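Cedari Hand Unit, Set-up and Care Guide
Section 3: Fingers, lens and first grip check

Revised 25 October 2026 by Kiran Chaudhary, Boro workshop

3.1 Before you start

This section is for the person who prepares the hand-held unit before a folding session, and who takes care of it between sessions. Please read it once completely before you touch the screws. The work needs one person for the fingers and a second person for the grip check.

You will need:
The small hex key from the Boro kit
A dry lens cloth
A spare pair of yellow fingers, same batch
One dark garment and one light garment
The unit log (paper or file)

CAUTION: Switch off the unit and take out the battery before you remove a finger. The bracket arms can close by spring force also when there is no power. Keep your fingertips out of the gap.

3.2 Changing the fingers

1. Put the unit on its back on a soft surface. Do not let it rest on the lens.
2. Open the bracket arms by hand until you feel the stop.
3. Loosen the screw at the base of the left finger. Do not remove it fully, it is easy to lose.
4. Slide the old finger out in a straight direction. If it is stuck, move it gently from side to side. Do not use pliers, they leave marks which later catch on the cloth.
5. Slide the new finger in until the base touches the bracket. Tighten the screw by hand, then a quarter turn more.
6. Do the same with the right finger.
7. Close the arms slowly. The two tips must meet at the same height. If one tip stands higher, loosen both screws and begin again from step 5.

NOTE: Always change both fingers together. A new finger against a worn one holds thin cloth badly, and the log will show many dropped items on that day.

3.3 Cleaning and label check

8. Wipe the lens with the dry cloth, from the center to the outside. Never spray liquid on the unit.
9. Wipe the housing and look for lint in the bracket slots. Remove it with a soft brush.
10. Check that the code sticker is flat and clean. Write its number in the log together with the serial number of the finger batch. If the sticker is lifting at a corner, replace it before the session and not after.

3.4 First grip check

The grip check is done at the real working place, with the real cloth. A check on the office desk tells you very little about a bed with a quilt, or a mat where the slats can catch the finger tips. At the Buenaventura homes we lost one full morning in March because the units were checked only on a flat table.

11. Spread the dark garment on the working surface. Put the battery in and wait for the ready tone.
12. Bring the tips to the edge of the garment. Close the fingers on a single fold of the cloth.
13. Lift slowly until the edge is free from the surface. Hold it and watch the tips.

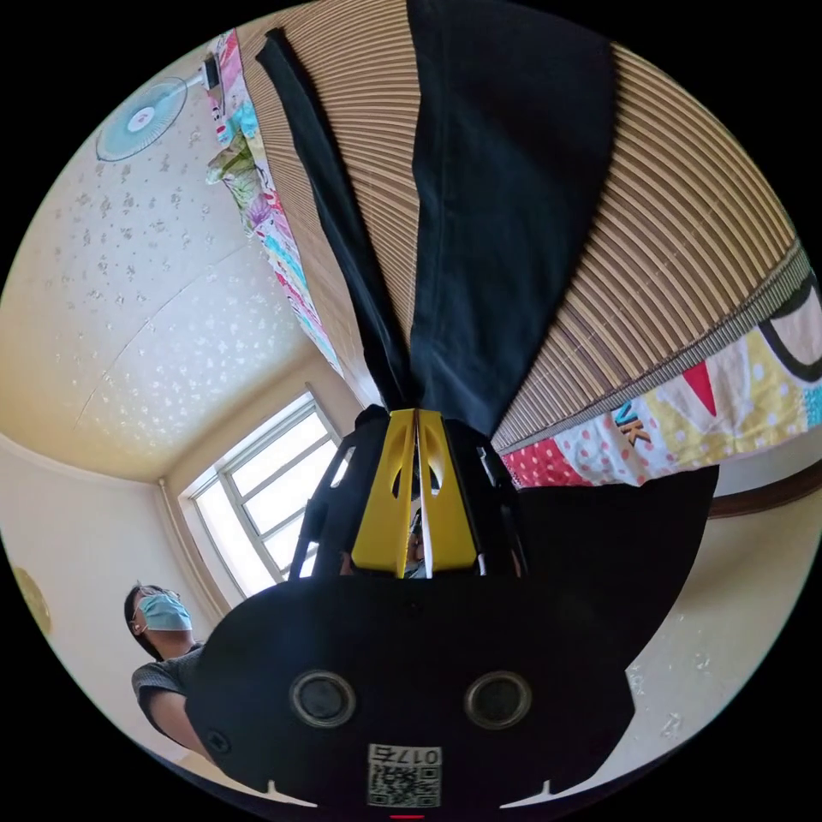
14. If the cloth slides, open the fingers, take a little more cloth and try again. If it slides the second time also, the fingers are not parallel. Go back to step 7.
15. Lower the cloth, open the fingers fully and move the unit away. No thread should stay between the tips.
16. Repeat from step 11 with the light garment. Ask the second person to watch the live picture on the tablet and to say when the tips are not clear in it.

CAUTION: Do not pull when the tips have caught on the surface under the garment. Open the fingers first, then lift. Pulling bends the bracket arms, and a bent arm must go back to Cisdale for repair.

3.5 When the check does not pass

Ready tone does not come: take the battery out, wait a moment, put it in again. If there is still no tone, use another battery.

Tablet shows code 1005: the opening width is not read. Open and close the arms fully by hand, then restart.

Tablet shows code 1075: the lens is dirty or covered. Clean it as in step 8 and keep your sleeve away from it.

Any other code: write it in the log, put the unit aside with a paper tag, and take the spare one. Please do not open the housing at the site. The screws on the rear are sealed and the workshop must see them closed.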